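Budget for spare gripper fingers and pads, what do you count?

Board: Buying and Planning
Started 2026-05-25

palletti_bench
Hello all. I must write the equipment plan for our bench until December and I am stuck on one line, the spare parts for grippers. We have 2 arms in use now. The work is light: small wooden letter blocks and a tray with a slot, pick, place, put in order. The supplier (Vivero) gave me a quote of 2471 for a kit with fingers, pads and a new wrist cable for each arm. My manager asks why we need this when the arms are working. I don't have a good answer for him except that I feel nervous without spares. How do you plan this in your place?

oldgearbox
For blocks? I would not buy the kit. Wood is soft and light, your fingers will live long. Buy one set of pads and one cable and keep the rest of the money for something you will miss more.

mirela_k
I don't agree with oldgearbox. Soft parts get dull from dust also, and painted wood gives a lot of dust and small chips. We had a similar task at Plendarine and the pads were the first thing we ordered again. The metal parts we never touched. So my question is, can Vivero sell the pads alone? In our case they first said no and then they said yes.

palletti_bench
I asked them this morning. Pads alone are possible, but only in a pack of 20, and the delivery is 14 days. The cable they sell only in the kit, this is what makes me angry.

oldgearbox
Then ask Wynne for the cable. They sell cables by piece. You must check the connector before you order, I once bought the wrong side and it was not possible to return it.

tomato_axis
A different view: do not forget the blocks themselves in the budget. Everybody plans for the robot and then the objects are so worn that the test is not the same test anymore. If a corner is chipped, the grip is different. We write a line "task objects" in each plan, it is a small sum and no manager ever asked about it.

mirela_k
+1 for the task objects. But please keep the old set too, some people want to repeat old results with old blocks.

oldgearbox
I think this is too much. It is a letter block. If your grip fails because of one chipped corner then you have a bigger problem than the budget.

tomato_axis
It depends what you measure. For us it was important, for you maybe not.

palletti_bench
Thank you, this helps me a lot. I did not think about the blocks at all. My plan is now like this:

pads, one pack, from Vivero
cable from Wynne, after I check the connector
second set of letter blocks, the old set stays in a box
no full kit this year, I ask again in December

For the manager I will write that 14 days of waiting with a stopped arm costs us more than the pack of pads. I think he will accept this. If somebody has experience how long one pair of pads lives with painted wood, please write it, I would like to put a real number in the plan and not only my feeling. I add also how the bench looks with the word we use for the ordering task.
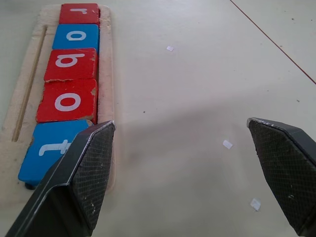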